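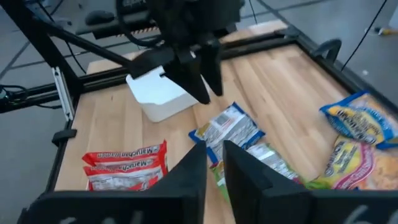
Ulmont opens trial places for two-armed packing kit, and says what it will not do

March 29, 2021

Ulmont is taking orders from today for Tasance, a bench-top kit with two robot arms meant for small packing rooms. The firm would like buyers to read the next few paragraphs before they get their cheque books out.

Tasance is not a replacement for a packing team. It is slower than a practised person at nearly every job we have given it, and we have seen enough launch films in this trade, sped up and neatly trimmed, to be wary of making another. We are offering a paid trial in place of a sale. Customers can send the kit back after 3 months and owe nothing further.

The work it is built for is dull and small: picking up light goods in soft wrappers, such as packets of instant noodles, and putting them into an open box. Soft packets are awkward. They slide over one another, they lie at odd angles, and the print on them changes with every flavour. Each arm carries a two-fingered gripper and a small camera close to the fingers.

"I have been sold robots that could do anything, and most of them could do it once," said Houshang Bahrami, who runs product testing at Ulmont. "I asked for over 100 hours on mixed packets before we put a price on this. I would still tell a buyer to try it on their own stock and not take my word."

The trial was run with Hosseinzadeh, a dry goods packer, starting in January. Its operations manager, Elaheh Ebrahimi, has not yet decided whether to keep the kit.

"It copes with a tidy table. Ours is rarely tidy," she said. "I want to see what it costs us in staff time to keep it going, and I haven't had a straight figure on that from any supplier."

Ulmont does not have that figure either, and will publish one when the trials have produced it.

The kit comes with two arms, grippers, cameras and a bench frame. Fitting and training are handled by Skarkivetti and charged separately. Spare fingers are extra. Trial places are open to firms with a packing room of their own, and applications should go to the Ulmont sales desk with a list of the goods to be packed.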